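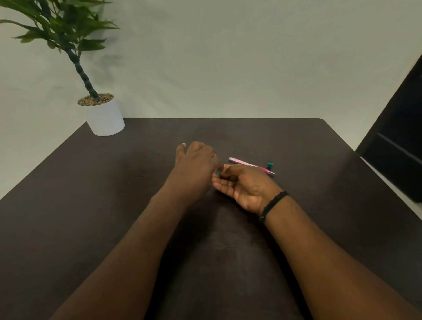 4. Setting up the table top and the plant

Do this after the legs are on and the table is standing where it will stay. The Canik is heavy once it's together, so don't plan on dragging it.

4.1 Wipe the top with a dry cloth first. Packing dust scratches if you rub it in wet.

4.2 Check the level. Lay a pen on the middle of the top and let go. If it rolls, turn the foot under the low corner a half turn and try again. Repeat till it stays put.

4.3 Push the back edge toward the wall and stop with a gap you can get your fingers in. Cords need to drop down there.

4.4 Plant goes in a back corner, left or right, whichever gets the window. A cane plant in a plain white pot is fine. Anything with long leaves that spread will want the corner, or you'll be brushing them off your face all day.

Note: pebbles on top of the soil keep it from splashing out when you water. Rinse them before they go in – Maurya pebbles come dusty and the first rinse runs brown.

4.5 Put a saucer or a cork pad under the pot. Prelico pads are 9 inches across, trim with scissors if it sticks out.

CAUTION: No water left standing on the top. The dark brown finish is matte and will ring. Wipe spills right away, dont wait for them to dry.

4.6 Watering. Give it 300 ml, then leave it alone until the top of the soil is dry. Move a pebble or two aside to check. Less in winter.

4.7 Leave the middle of the table clear. You need room for both forearms with the elbows a little out. Small jobs go here: pens, caps, screws, labels, threading things.

Tip: for small parts use a shallow tray or a folded cloth. A pen cap dropped on a bare top goes straight over the front edge.

5. Care of the finish

5.1 Dry cloth for dust. Damp cloth for anything sticky, then dry again.

5.2 Faint scuffs are normal on a matte top. Do not try to polish them out. Polish leaves a shiny patch and the patch is worse then the scuff. Use the Akness wax stick, one light pass, buff with a soft rag.

5.3 Shine in the middle after a lot of use – that's from sleeves and hands. Wipe with a barely damp cloth and mild soap. Some of it will stay.

5.4 Turn the pot a quarter turn when you water so the cane doesn't lean hard to one side. If it leans already, turn the lean toward the room and give it time.

CAUTION: Lift the pot to move it. Do not slide. Grit under the base cuts the finish.

Spare parts: foot, part 89. Wax stick and cork pads sold separately. Allow 9 days for delivery.

Rev. March 2025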